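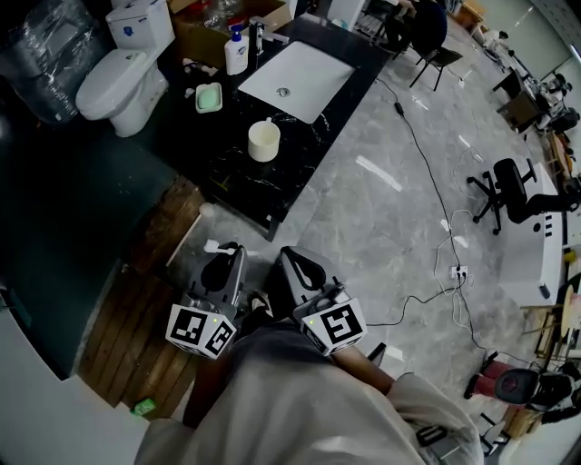
Photo: Elin Morris

I gave up on the bathroom shelf in February. It had been up since we moved to Tarnthorpe, and every time I reached for the toothpaste something fell into the sink. So I took it down, filled the holes and decided to live for a while with only what fits in one drawer.

The drawer is 12 inches wide. Into it went toothbrushes, toothpaste, a razor, floss, soap and the one face cream I use. Everything else went in a box in the hall closet – sunscreen, cough drops, hotel shampoo, four combs. If I needed something I could go get it.

I went to the box twice in the first week, both times for nail clippers, so those moved to the drawer. After that I mostly forgot about it. When I opened it again in spring, half of what was in there had expired. One tube of ointment was from our old apartment in Ladbridge, and we left there a long time ago.

Cleaning is quicker now. I wipe the counter on Friday with dish soap and warm water, then dry it with an old towel. I used to buy a stone spray from Groen that cost too much and left streaks. Huw Lewis, who put in our kitchen, told me to skip vinegar and anything with lemon in it on marble, and I've stuck to that.

The one thing I miss is a place to set a glass of water at night. I tried the windowsill and knocked it over. For now it goes on the floor by the bed, and I've only kicked it once.

Next is the closet under the stairs. I measured it last night and it is deeper than I thought – 90 inches at the back, and most of that is coats.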